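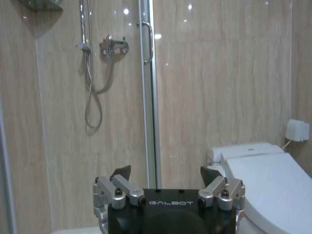 Why does the rye starter go flat overnight when the wheat one doesn't?
Most likely it runs out of food by 3 or 4 a.m. The rye jar eats faster, peaks early and has already sunk by the time I open up and look at it.

Saturday, 6:40 a.m. March batch, bench notes

Rye jar (Himari) sunk again. Tide line on the glass well above where it sits now so it did rise, just early. Smell sharp, nail polish end of sour. Wheat jar (Kazmi) domed, bubbles on top, smells like yogurt. Same shelf, same feed time, same water. So not the shelf.

Fed both 6:50. Changed ONE thing: Himari gets half the old starter she got yesterday, same flour, same water. Kazmi left alone as the control. Fitzgerald wants to drop the temp as well but then we won't know which did it. Next weekend for that.

Flour: the new sack of rye is coarser than the last one. Sifted a cup through the fine screen and a lot stayed behind. Might be part of it, might not. Old sack is down to the bottom fold, enough for two feeds. Keeping it aside for a side by side, PLEASE don't use it for dusting.

7:30. Mixed the test dough. Total 882 g in the tub, scale was drifting so I weighed it twice and got the same both times. Salt in after the rest, forgot the timer, rest was longer than planned. Call it 40 min. Dough slack but not soup. Wet hands, no flour on the bench.

Folds at 8:10, 8:40, 9:15 (late, phone). Skipped the fourth, it was holding its shape.

Loaf names so we stop mixing them up
Purkumero = the dark rye with the scald
Larnix = the plain white tin loaf
Himari and Kazmi are the JARS not the loaves. Somebody wrote Kazmi on a bread bag last week and I spent ten minutes looking for a jar.

Purkumero: scald made last night, covered, left out. Sweeter this morning, almost malty. Stirred in the seeds while it was still a bit warm which I think made them swell too much last time, so should have waited. Did it anyway. Baked at the lower setting, 14 min longer than the card says, becuase the middle of the last one was gummy. Will not cut till tomorrow. Last time we cut it warm and blamed the oven.

Larnix: came out at 11:20. Good color on top, pale down the sides, tins were crowded. Crumb tight at the bottom third. Underproofed I think, poke test was springing right back and I put it in regardless. Taste fine. Crust softened within the hour.

12:15. Checked the jars. Himari already doubled, not peaked yet. Kazmi slower, up by a third. So the smaller seed does buy time but can't say how much until I see it fall.

14:00 Himari at the top, flat across, just starting to dimple in the middle. That's later than yesterday by a good stretch. Kazmi still climbing.

Fitzgerald Rosenthal's note from the whiteboard, copying before it gets wiped: "try 9 g seed for the overnight feed, cold water, lid loose." Fine. Doing that tonight. Lid was screwed down on Himari this morning btw, could hear it hiss when I opened it.

To do
- new rubber bands for the jars, old ones slip so the marks mean nothing
- oven thermometer, the one on the rack reads different every time I move it
- rewrite the Purkumero card with the longer bake IF the crumb is ok
- order rye, ask for the fine grind
- space out the tins

Overnight feed done 9:10 p.m., 9 g seed, water straight from the fridge, lid loose. Band set at the start line. First look at 5.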